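Nakico Safe Reach Rule Set for Two-Armed Mobile Robots

Speed, clearance and stopping rules for home and office layouts, ready to load into your simulator

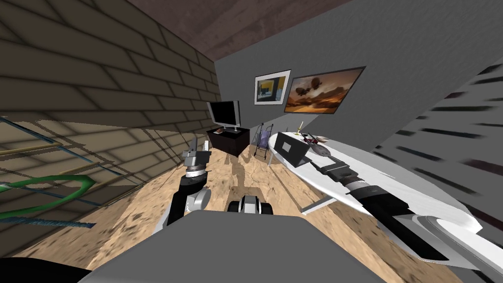 Does a robot need its own rules for working near household furniture?
It needs rules written for the room it will work in, and a general factory setting won't cover a coffee cup left near the edge of a table.

We put the Safe Reach set together for the folks who write the procedures as well as the ones who run the arms, and we've tried to keep the language friendly enough that both can read it over lunch. You get 5 rule groups: travel, reach, grip, hand-over and stop. Every rule has a plain-worded reason beside it, a test you can run in simulation, and a spot to record the result – your safety reviewer will be very glad of that last one!

Good practice with this set is to run each layout in simulation first, then again at reduced speed on the real floor, with a trained person beside the stop button both times. Please don't skip the second run, however lovely the first one looked.

Licence: one site, 2 robots
Includes: rule files, printable checklists, colour floor-marking guide
Works with: Cadska and Unness controllers
Updates: revised each April, free to licence holders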